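The Closing of the Office at Villow

Notice to Former Residents, issued 27/11/2025

The Office of Tides at Villow will cease to receive correspondence at the end of this month. Residents who hold receipts for water are asked to present them before that time at the lower window. The upper window was closed in June and will not be reopened.

The Office wishes to set out, for the record, how the present position came about.

When the sea withdrew from Villow, it did so in accordance with the agreement made with the town of Grenudero, under which each place was to have the use of it for 50 years in turn. The harbour wall was inspected and found sound. The boats were entered in the register as furniture. A number of residents asked whether the sound of the water might be kept, and were advised that the sound formed part of the loan.

Grenudero did not return the sea on the date agreed. Letters were sent. The first reply stated that the sea had settled well and that the children had grown fond of it. The second reply enclosed a small quantity of salt. There was no third reply, although the Office kept a clerk at the window through the night for 69 nights in expectation of one.

During this period the residents of Villow continued to behave as a coastal people. Curtains were still drawn against the spray. Bread was still baked in the early morning for crews who had nowhere to sail, and the public kitchen on Prurus Street kept its former hours.

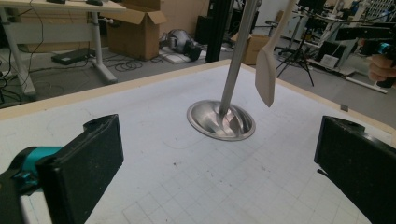

A steel bowl and cream-coloured spatula at a white worktop.

The Office received 200 applications to leave the town and granted all of them. It is noted that most applicants travelled to Grenudero, where they took lodgings facing the water and were charged for the view. Several wrote to say that the sea had not recognised them. One wrote to say that it had, and that she would prefer her forwarding address to be removed from the file. This was done.

The ferry Ryu remains at her berth on the dry sand. She is staffed on alternate mornings and departs on time. Passengers are reminded that tickets are not refundable and that the crossing must be completed on foot.

Last week the clerk at the lower window reported damp on the inside of the ledger. The page was examined and sent for drying. On the following morning the damp had reached the names beginning with M, and a smell of weed was present in the corridor. No letter had come from Grenudero.

The Office has no instructions for an early return. Residents are asked to move their chairs from the harbour floor.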